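June
By Vaughan Halliday

Why Does Wood Have Stripes?

Go and find something made of wood. A table will do, or a door, or the spoon you stir pancake batter with! Look closely and you'll probably see lines running along it, some straight and some wavy, and maybe a few that swirl around like water going down a drain. Those lines are called the grain, and they are a kind of diary that the tree wrote while it was alive.

A tree gets fatter every year

You grow all over. Your arms get longer, your feet get bigger, and your favorite sneakers stop fitting. A tree does it differently. Its branches get longer at the tips, and its trunk gets wider by adding a new layer of wood just under the bark, like pulling on another sweater over all the old ones.

The part that makes the new layer is called the cambium (say it KAM-bee-um). It is so thin that you could easily miss it, but it's the busiest place in the whole trunk! On one side it makes wood, and on the other side it makes the inner part of the bark.

Light rings and dark rings

In places with cold winters, a tree wakes up in spring and grows fast. Spring wood is usually lighter in color. Later in the summer the tree slows down, and the wood it makes is tighter and darker. Then winter comes and it stops growing until spring.

One light part plus one dark part makes one ring, and one ring is usually one year. So if you find a stump with 15 rings, the trunk was probably 15 years old at that height. A stump with 125 rings started growing before your great-grandparents were born, most likely!

The rings aren't all the same width, either. A fat ring often means a good year with plenty of rain and sunshine. A skinny ring can mean a dry year, or a year when caterpillars ate a lot of the leaves, or bigger trees next door hogging the light. Scientists who study tree rings are called dendrochronologists, and if you can say that five times fast you are doing better than I am.

How do circles turn into stripes?

Good question! Rings are circles, but the lines on a table are long. Try this and see what happens.

You need 2 colors of modeling clay and a grown-up with a butter knife.

1. Roll one color into a fat snake as long as your hand.
2. Flatten the other color and wrap it around the snake.
3. Keep wrapping, swapping colors each time, until you have 5 layers.
4. Ask your grown-up to cut off one end. Look at the circles! Those are your rings.
5. Now cut the rest the long way, from end to end. The circles have turned into stripes.

A sawmill does the same thing with a log. Cut it one way and you get straight lines, cut it another way and you get big pointy arches that look like mountains. (Woodworkers call those arches cathedrals.)

Some boards are made by gluing strips side by side, and then each strip brings its own color along. On a board like that you might find a honey-colored band beside a creamy one, with fine, straight grain in the wood.

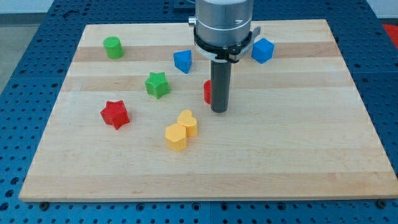

What about knots?

A knot is where a branch used to be. As the trunk gets wider, it grows around the bottom of the branch and swallows it up, bit by bit. When the log is sawed into boards, the saw slices through that hidden piece of branch and you get a dark round spot. The grain has to bend to get past it, the way a stream bends around a rock.

Knots can be very hard, much harder than the wood beside them, so carvers often steer clear. I like them! The door of my bedroom when I was little had a knot that looked exactly like an owl, and I said good night to it for years.

Words to know

Bark: the tough outside coat of a tree.
Cambium: the thin layer that makes new wood and new inner bark.
Grain: the direction and pattern of the lines in wood.
Knot: the spot in a board where a branch once grew.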